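Cullivgate Help > Workplace and Lab Setup

Cables on a smooth lab floor: cover, tape or lift?

Asked by Darcy Nepia

We share a lab with a light gray, glossy floor. Power and data leads run from the bench equipment to the open area and end up in a tangle right where people stand and talk. The equipment gets moved a few times a month, so permanent floor boxes are out. Ceiling drops were quoted in February and refused.

Longest lead is 22 feet. There are eight leads in total, a mix of power and network. I tried cloth tape. It left residue on the floor finish and lifted at the corners after a week of chair traffic. What do people use on a floor like this?

2 answers

Answer 1
Darcy Ruawai (402 points)

Split the job in two: shorten the leads first, then protect what is left. Most floor tangles are slack. If the run is 12 feet and the lead is 22, you have 10 feet of cable with nowhere to go.

Step 1. Unplug and sort. Shut the equipment down by its normal procedure, then label both ends of every lead. Separate power from network.

Step 2. Take up the slack at the equipment end. Hang it in wide loops on a hook or tray under the bench. Do not wind power leads tightly, they need to shed heat. Replace network leads with shorter ones where you can.

Step 3. Pick one crossing point. Stand where you normally stand in the room and look at which way people walk. Leads should cross that path once, at a right angle, and follow a wall or a row of cabinets the rest of the way.

Our own lab before we did steps 2 and 3, with the cables on the floor at my colleague's feet:

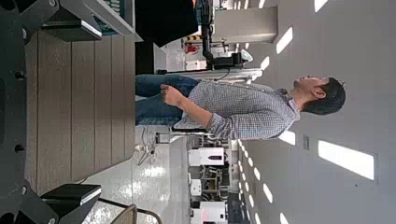 Step 4. Fit a cover at the crossing. Use a low-profile rubber cover with beveled edges, with separate channels for power and network. Check the channel width against your thickest plug lead before ordering. On a glossy floor the cover has to be heavy enough to stay put by itself. Ours is the Histdale two-channel, 37 inches per section, and it has not crept.

Step 5. Clean the floor under the cover before laying it. Dust is what makes them slide. Lift and wipe monthly.

Keep chairs and stools off the cover. Casters will work it loose whatever the weight.

Comment from Darcy Nepia: Measured again. The crossing is shorter than I thought, two sections will do it. Does the cover mark the floor finish?

Comment from Darcy Ruawai: Not ours, after a year. Some black rubber does stain vinyl. Leave an offcut in a corner for a few weeks and check.

Answer 2
Vavus

just use gaffer tape, the good kind, and pull it back slowly at a low angle when you take it off. 20 bucks a roll. we do it for every open day

Comment from Darcy Nepia: Fine for a day. This has to stay down for weeks at a time.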